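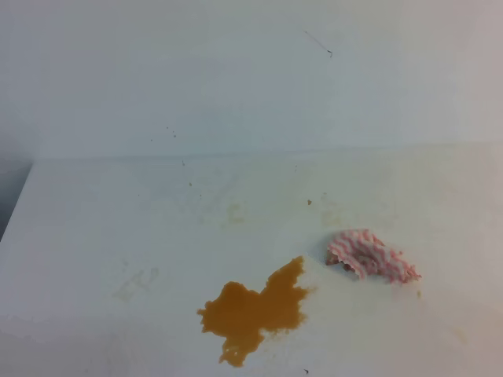 **社区 · 健康**

进入二月以来,Jevthorpe镇上发烧咳嗽的人又多了起来,不少独居老人不便出门,买药、取饭都成了难事。镇上的邻里互助站这几天从早忙到晚,电话一个接一个,站里的热水壶几乎没有凉过。

据互助站介绍,自入冬开通送药热线以来,他们已经接到2,379通来电,有的是问药怎么吃,有的是请人帮忙跑一趟药房,也有的老人家只是一个人在屋里闷得久了,想找人说说话。值班的人都耐着性子陪着聊,聊完了还要叮嘱一句多喝水、早点睡。

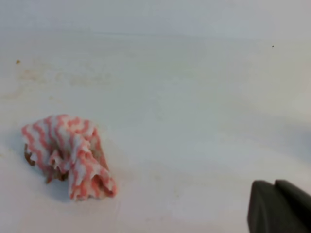

*红白波纹的布,揉成一团放在白色台面上。*

眼下固定参加送药的有16人,大多是附近的街坊,还有几位是下了班从Urbridge赶过来的。每天下午4点,大家在站里领好口罩和当天的名单,分头出发,药和热粥都放在门口,按了门铃退开几步,等里面应了声再走。碰上发高烧的,就马上联系Nellus诊所的护士上门看看。

Chamoun面包房听说以后,也主动提出每天送来100份面包和热汤,说是天冷,病人胃口再差,总要吃一点暖和的东西才好。

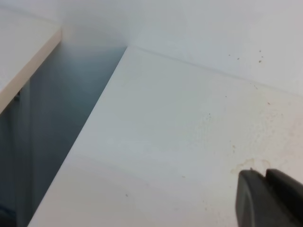 *白色板面与旁边的暗缝。*

互助站提醒,送药热线每天早上8点开通,晚上8点以后如有急症,请直接拨打急救电话。家里有多余体温计的居民,可以送到站里,目前还缺15支。

(本站社区版)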